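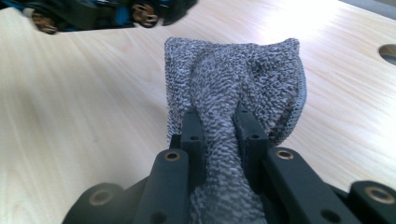
Where do the towels, socks and small toys left at the Riviere laundromat end up?

They go to a storeroom behind the Mitari thrift shop in Waltovton, where they are washed, sorted and held for 30 days. Owners can claim them at no charge during that time. After that, anything in decent shape is priced and put out for sale.

The shop is holding an open claim day on Saturday from 10 a.m. to 4 p.m. It will be the first time customers can look through the bins themselves. Until now, people had to describe a missing item at the counter and wait while someone went to the back to look for it.

Tamara Stetsiuk, who manages the shop, said the old way worked well enough for coats and bedding but was slow for small things.

"If you come in and say you lost a gray sock, I can't do much with that," Stetsiuk said. "We have a lot of gray socks. You need to see it and feel it, and then you know if it's yours."

The shop logged 1,269 items from the laundromat last year. Socks were the largest group, followed by washcloths and hand towels. Most of them came from the dryers, Stetsiuk said, or were found between the machines and the wall when the floor was cleaned.

Toys come in less often. Children bring them along on wash day and set them on the folding counter or on top of a machine, and they get left there when the baskets are carried out. Toy cars and stuffed animals are the usual finds, along with loose building bricks, which go in a jar.

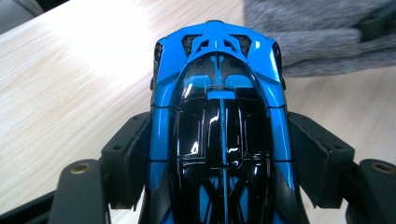

Model cars are kept apart from the other toys, on a shelf near the register, so the paint doesn't get scratched in the bins. Some are collector pieces with small parts that snap off easily. A person claiming one will be asked for the color and make before it is handed over. The same rule applies to watches, glasses and anything with a battery.

Socks and towels will not need any proof. They will be laid out by color on tables, with terry cloth separate from plain knit. Stetsiuk said that split was made last fall after thick terry socks kept getting mixed in with the washcloths.

"You pick up something gray and fuzzy and you think it's a washcloth," she said. "Then you open it up and there's a heel."

Each item gets a quick look before it goes out. The person sorting spreads the fabric, checks the hem or cuff for loose threads and feels along the toe for thin spots. Pieces that are too worn to sell are offered for claim the same as the rest, then cut up for cleaning rags if no owner comes.

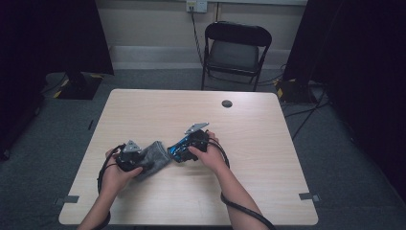
A gray sock at the table.

Single socks are held for the same period as everything else. When a mate turns up, the two are pinned together at the cuff and moved to the pairs bin. Unmatched socks that go past the deadline are sold by the bag. Quilters and puppet makers buy some of them, according to Stetsiuk, and one customer uses them to cover golf clubs.

The laundromat, on Hovum Avenue, reopened in February with new dryers. The drums have a tighter seal at the door, and the owners expect fewer small items to slip into the gap there. Stetsiuk said the weekly load has been a little lighter lately, but she would not put it down to the dryers yet.

The laundromat still keeps a small basket by its change machine for things found that same day. It is emptied at 7 p.m., and the contents are driven over to Mitari twice a week. Customers who notice something missing on the way home should check the basket first.
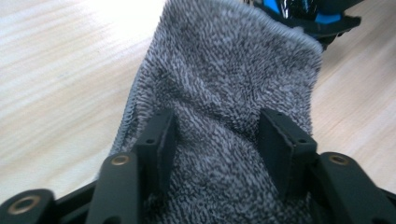 What to know before Saturday

Entrance is by the side door on the parking lot side. The front of the shop will be open for regular sales, and the line for the claim tables will be kept out of the aisles.

Bring the matching sock or towel if you have it. Shades of gray and navy are hard to judge from memory, and the storeroom lights are on the yellow side.

There is a limit of seven claimed items per household before noon. The limit will be dropped in the afternoon.

Clothing found before last month's cutoff is already on the sales floor and can't be claimed. Toys, glasses and keys from any date are still being held.

Shoppers who can't come on Saturday may ask at the counter during regular hours. If the day goes well, the shop plans to hold another in the fall.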